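Novthorpe College Robotics
Student project thread: Tabletop Sorting, Term 3

1/ Our senior robotics students have begun the practical stage of the Tabletop Sorting project. This thread sets out the task, the rules and the arrangements for families who wish to attend the open session.

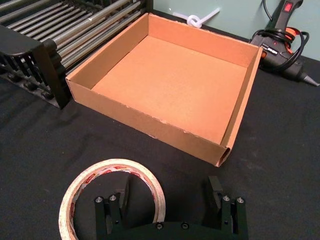
Cardboard tray and gripper at the Plarel bench, Novthorpe College.

2/ The task is simply stated. Each team programs a two-finger gripper to pick up small parts and place them in a shallow cardboard tray. The tray may be set down at any angle. Teams are not told the angle beforehand.

3/ Cardboard was chosen by the students. An early proposal called for moulded plastic bins, but the teams wanted a target they could cut, replace and alter within a single lesson. Tray walls are kept low so that the fingers can clear the rim while holding a part.

4/ Students work in teams of 8, each divided into 2 groups. One group is responsible for grasping and release, the other for locating the tray. The groups exchange roles at mid-term – a requirement of the assessment outline.

5/ The black cloth on the bench is part of the set task. Teams may not mark it, tape guide lines to it or move it between trials. Lint and creases are to be expected, and a program that mistakes either for a part will be penalised.

6/ Several teams have asked whether other objects may remain on the bench. They may. Tools and tape left near the tray are treated as ordinary clutter, and the gripper must not disturb them. Glue guns must be switched off at the wall before any trial begins.

7/ The project is supported by a Prirkulell grant of $2,000, applied to replacement finger pads, fasteners and bench lighting. The College records its thanks.

8/ Assessment covers reliability, written documentation and conduct at the bench. Speed carries no marks this year. Teams should note that an incomplete logbook cannot be offset by a strong trial result.

9/ The Tóth Shield will again be awarded to the team whose logbook the judges consider the clearest. Entries are read without team names attached.

10/ The open session will be held on Thursday in the Technology Centre, with doors opening after the final bell. Families and younger students are welcome. Enclosed shoes are required past the yellow line – safety glasses will be supplied at the entrance.

11/ Enquiries about enrolment in next year's program should be directed to the Technology office. Year 9 students may apply from October.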